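Hanging up the yellow shirt

I have now read 213 comments under one article on whether sports shirts should be hung or folded, and I would like those evenings back. The article itself was by somebody at Jokville, a site I used to trust on curtains. It said that hanging your shirts properly would "change your mornings." My mornings are toast and looking for my glasses. I don't see where a hanger comes in.

Still, I am a person who tries things before complaining about them, so in May 2020, with not a lot else on, I took the advice and got rid of the wire hangers. All of them. Then I bought wooden ones from Bindulwood, in packs of 8, and they are perfectly fine hangers. I say that grudgingly. The shape is good and the hooks turn without squeaking. Whether they are worth what I paid is something I'd prefer not to discuss with my sister.

The rack came before the hangers. We had a closet rail that sagged, and Liam Ó Briain, who put up our shelves, told me to stop buying closets and get a metal rack you can walk up to. I argued. He was right about the walking up, though a rack does mean all your clothes are on view all the time, and the articles go very quiet about that. Mine look like a rummage sale unless I keep at them. 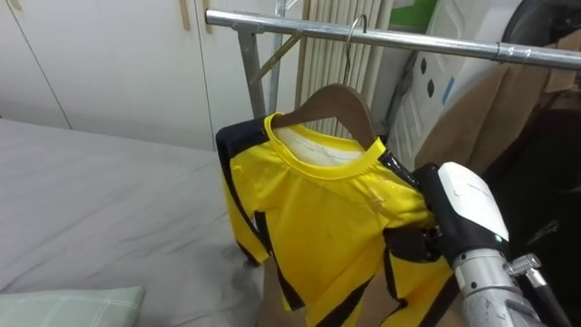

The yellow one, on its wooden hanger, on the rack.

So, the claims. The first is that a wooden hanger "keeps the shoulder." On a wool coat, I believe it. A coat has weight and a shoulder to keep. A thin shirt with a ribbed collar has neither, and mine looks about as tidy on wood as it ever did on wire. The collar does sit better, I'll give them that. With wire I used to get the neck sliding off on one side, and I'd find the shirt on the floor behind the shoe box.

The second claim is that creases "drop out overnight." They do not. I left the shirt up for five nights, which seemed generous, and the creases across the front were all still with me at the end. Steam from the shower did a little. An iron on low through a dish towel did the rest, and at that point you have ironed a shirt, so what was the hanger for?

The third is the one that really annoyed me. You are supposed to lay the shirt on the bed first, slide the hanger up from the bottom hem, straighten the shoulders, and only then carry it to the rack. Never push the hanger down through the neck, they say, or you will stretch the collar. Treasa Noonan wrote me a long email about this when I mentioned it here before, and she was so firm that I gave in and tried it her way.
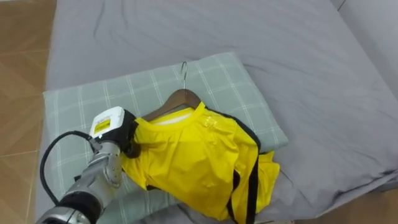
Laid out on the plaid pillow, hook up.

I did it on the pillow because my back doesn't like bending down to a mattress, and the pillow brings everything up a bit. Treasa's method works. I hate to say it, but it's less of a fight than holding the shirt up in one hand and stabbing at it with the other. You can see right away if one shoulder has ridden up. The black down the sides helps there, because if the stripe wanders, the shirt is on crooked. With a plain white shirt I can never tell until it's on me.

Is it quicker? No. Two minutes a shirt, if you fuss, and I fuss. Do that for a whole basket and you've lost the good part of an evening – and the bed still needs making afterward, with the sheet pulled flat again where you leaned on it.

What I've settled on is a mix. Coats and collared shirts go on the wood. The slippery sports things get hung if I expect to wear them that week, and get folded if I don't. T-shirts stay in the drawer, whatever Jokville thinks. I've also put the spare wire hangers back in the hall, having fished them out of the recycling, and they hold scarves very well.

Maja Cieślak asked in the comments last time whether the padded kind are any better for thin fabric. I haven't bought any and I'm not keen to. If somebody has used them for longer than a week, tell me in June, when I'll be sorting out the winter coats and will probably be in a worse mood.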